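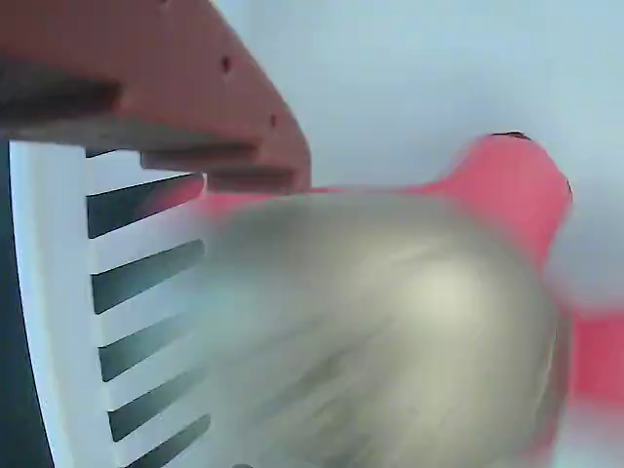 Stepped fingers, pink plastic: an afternoon of gripper trials

Quick chat with Modupe Chukwu between runs, 31/03/2022. She is comparing two sets of fingers on one arm. Flat ones first, then the stepped salmon-coloured ones.

"Flat was fine on boxes. Rubbish on anything round," she says. Twenty tries with each set, same controller, same speed. Flat managed 16 holds. The stepped set hadn't finished when we spoke.
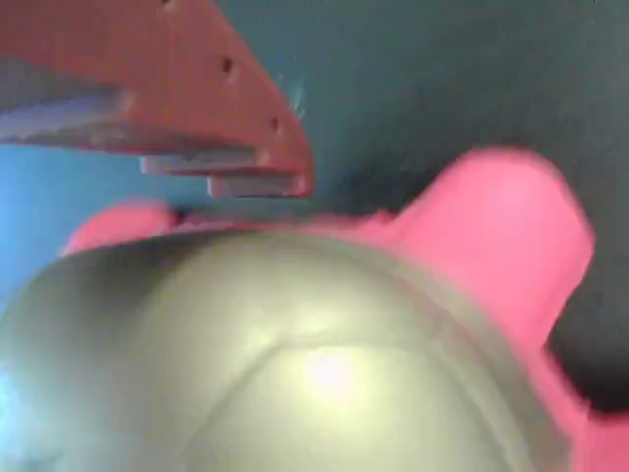

Photo: Prekside / Bo-ram Maeng

Domed, shiny things are the trouble. "The wrist camera gets a big bright spot off the top and then everything blurs when you move in. So you're guessing a bit." A slower approach is next on her list — she wanted it from the start, Dariusz Sikora didn't.

And the steps? "More edges to catch on. Thats the idea anyway. The 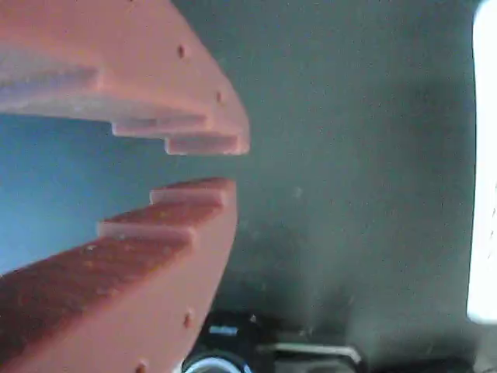
tip step is short, so I want one set with it longer, and probaly one with no holes near the end." Those get made in December. She was already reaching for the next part.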